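About Us | Dostham Table Linens

Hi! I'm Wanpen Intarasuk, and I sell tablecloths. I also sell napkins, runners, tea towels and a padded bread basket liner that I thought would be a huge hit (I still have a lot of those), but tablecloths are why most people find us.

I grew up in a house where the table was always covered. My mother had a plastic cloth for weekdays, a cotton one for company, and a white one with drawn thread work that came out twice a year and made everybody eat very slowly. When I got my first apartment I bought a cloth before I bought chairs. My roommate thought I was nuts. We ate standing up over a very nice yellow gingham for most of a month.

Dostham started as a folding table at the Edell flea market. I was buying old cloths at estate sales, soaking the stains out in my bathtub, fixing the hems and selling them on. My first morning I took home 78 dollars and a sunburn. The next month I met Paraschiva Stoica, who had the spot across the aisle and was selling buttons. She picked up one of my hems, looked at the back of it, and asked me who had done that to the poor thing. I had done that to the poor thing. We've been in business together ever since.

Paraschiva does the sewing and teaches the rest of us to sew. She cuts every custom order herself, and she won't let me near the good scissors. I do the buying, the emails, the packing and this website, so if you spot a typo that one's mine!

We moved into our shop on Trivance Street in September a few years back. It used to be a shoe repair place and on damp mornings you can still smell the polish. Up front are the shelves, sorted by color, and in back are two sewing machines, the cutting table and a kettle that never really gets a break. We have almost 3835 cloths and napkins in stock between the old and the new, and yes, I did count them, for the insurance.
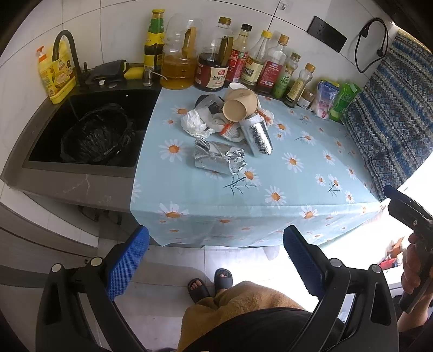 White daisies with orange centers on light blue – cheerful on a kitchen counter, too.

People ask what size they need more than they ask anything else. Measure your table, then decide how much you want hanging down. I like eight inches for every day and more for a dinner party. If you have small kids who pull on things, go shorter! Round tables are easier than you think, and ovals are harder, so call us about ovals.

The other big question is ironing. I don't iron mine. Paraschiva irons hers, and then she irons mine when she comes over, and we don't discuss it. If you take cotton off the line while it's a little damp and smooth it flat with your hands, you'll be fine.

We still take in old cloths for repair. Bring us your burn marks, your torn corners, the wine from the wedding. We can't save all of them, but Paraschiva does a patch you'd have to hunt for, and if a cloth is really past it we can usually get a set of napkins out of the good part. Our friends at Hayat, the bakery next door, have been using napkins we cut from their grandmother's curtains.

The shop opens at 10 in the morning and closes when we get hungry, usually by 6. Knock if the light's on. There's parking behind the building, and dogs are welcome as long as they stay off the linen.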